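Teaching a two-handed unpacking task with hand-held grippers

If you've followed the earlier parts of our Stuvside workshop build, you'll have a pair of working hand-held grippers with marker plates on top and a cable running from each. Now for the really fun bit: using them! In this part we record a simple job, taking small things out of a soft bag and putting them in a tray, so the arms have something to learn from.

You'll need:
Both grippers, with cables plugged in
A plain white board or sheet to cover most of the table
A shallow tray with low sides
A thin cloth bag
A few small, light objects in bright colours

Setting up the table

Lay the board down first and push it flat. Put the tray on the left half and the bag on the right, with a good gap between them so your hands don't crowd each other. Tape the board at the corners. I skipped that once and spent an entire evening at Rerthorpe recording a board that crept slowly towards me.

Pick a bag with a busy pattern if you can. Dineo Msimang talked me into it and I'm so glad she did, as the folds are much easier to make out in the recordings than they were with our plain one. Put your objects inside, then scrunch the bag up a little differently before each go. You want variety!

Run each cable back along your forearm and off the side or near edge of the table. Leave enough slack to reach the far rim of the tray without a tug.

Recording a go

1. Start with both grippers open and clear of the bag and tray.
2. Press record and hold still for five seconds.
3. Bring the right gripper down into the mouth of the bag at a slant. Going straight down tends to pinch the cloth along with the object.
4. Close gently and wait a beat before you lift.
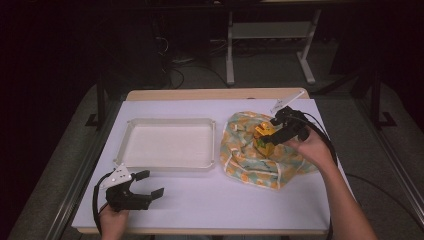

Right gripper at the bag opening, left one open beside the tray.

5. If the cloth comes up too, lower everything again and hold the bag's edge down with the left gripper.
6. Carry the object across and let go just above the tray floor.
7. Go back for the next one, and stop recording when the bag is empty.

Keep the marker plates tipped upwards the whole time. It's very easy to roll your wrist as you reach into the bag, and then the tracking jumps. Dimas Khoo practised with the recorder off until his wrist behaved, and his first proper session was lovely and smooth.

How many do you need?

We got our first decent results from 50 goes, which sounds like a lot but flies by with a friend and a pot of tea. Save your fumbles as well, as long as you recover and finish the job. Delete any where a marker is lost for more than a moment.

Next part: cleaning up the recordings and loading them on to the arms.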